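Limescale and Dull Film on Dark Composite Sinks

Dark sinks show hard water deposits sooner than light ones. The film is mostly calcium left behind when droplets dry, with a little soap bound into it. Scouring powder takes it off but also scratches the surface, and the scratches hold the next layer.

Mix equal parts white vinegar and warm water, no hotter than 50 °C. Lay soaked paper towels over the film for 60 minutes.
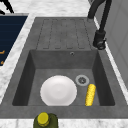 Keep vinegar off marble and limestone, which it etches. Wipe any drips at once with plain water. Rinse the sink twice and dry with a cotton cloth.

Repeat monthly, or every two weeks in hard water areas.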